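Zitau Publishes Good-Practice Rules for Recording Small-Object Handling in Homes

January 11, 2022 - Zitau today released a set of good-practice rules for teams that record hand-held gripper work in private homes. The rules were written with Gomon and take effect in October.

The document has nine sections. It covers consent from residents, handling of personal belongings, checks on gripper pads before each session, and how long recordings may be kept. Raw recordings must be deleted after 92 days unless the resident agrees in writing to a longer period.

"Jewelry was the hard part," said Uzma Niazi, who led the drafting at Zitau. "Small pieces get lost, and they may matter a great deal to the person who owns them. Operators now list every item before they start and again when they finish."

Sessions are limited to five hours, breaks included. 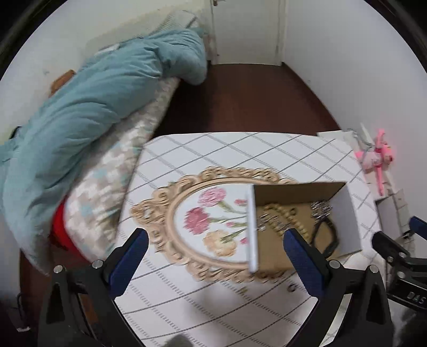
Gripper fingers at a table with an open box of jewelry and hair accessories.

Gomon will train its own operators first. Comments on the rules can be sent to Irfan Durrani at the Zitau standards office.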